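Chapitre 3
La recette écrite et ce qu'elle laisse de côté

On prête beaucoup à la recette écrite. Elle conserverait le goût d'une maison, elle permettrait à une petite-fille de refaire la soupe d'une grand-mère qu'elle n'a pas connue. Ce chapitre part d'un doute : une recette conserve surtout des mots, et les mots de cuisine sont souvent mauvais.

Prenons le cahier de Melahat Şimşekoğlu, cuisinière de pension à Dursun. Il compte 613 recettes, dont beaucoup tiennent en deux lignes. « Farine, ce qu'il faut. Cuire comme d'habitude. » Quelle farine, et l'habitude de qui ? Les éditeurs modernes ont ajouté des grammes et des températures, avec une assurance que rien dans le manuscrit n'autorise.
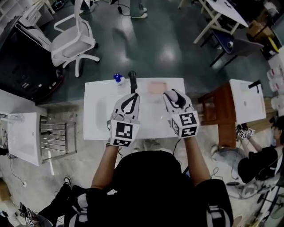

Fig. 3.1 – Pinces tenues à la main devant une vasque blanche à robinet noir.

L'édition de Songül Kaplan est plus prudente, sans échapper au défaut. Kaplan a fait essayer chaque plat par sa tante, Firdevs Karaca, puis noté les quantités. Elle parle de « restitution ». Le terme est généreux : on y lit la cuisine de la tante, excellente sans doute, mais plus jeune que le cahier de deux générations. Le pilaf de mars y reçoit du beurre, quand le manuscrit ne nomme aucune matière grasse.
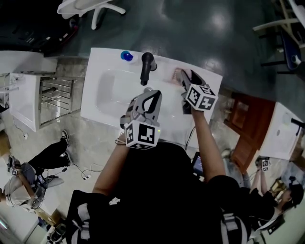

Fig. 3.2 – Deux pinces grises au-dessus du lavabo, vue de dessus.

Romana Michalík a défendu la thèse inverse à propos des carnets d'Iltlow. Le flou des anciennes recettes serait volontaire et protégerait un savoir de famille. L'idée plaît aux étudiants. Elle suppose pourtant que ces femmes écrivaient pour des lecteurs à tenir à distance, alors que la plupart des carnets servaient d'aide-mémoire – on n'écrit pas à soi-même comment pétrir. Michalík cite trois cas de secret avéré, sur 871 feuillets. C'est maigre.
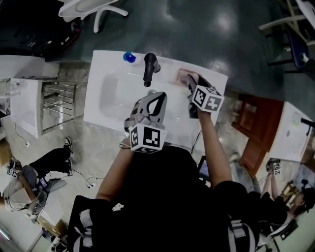 Reste la question de l'apprentissage. Lourenço Paiva soutient que le geste se transmet par l'œil et que le papier vient après, quand il vient. Nous le suivrons en partie, en lui demandant des preuves qu'il ne donne pas toujours. Ses entretiens de Talturside ont été menés auprès de cuisiniers déjà âgés, qui racontent leur enfance avec une netteté un peu suspecte.

La section 3.1 compare deux versions d'un même ragoût, l'une dictée, l'autre écrite de la main de la cuisinière. Lisez-les avant nos commentaires et notez ce qui vous manquerait pour passer aux fourneaux.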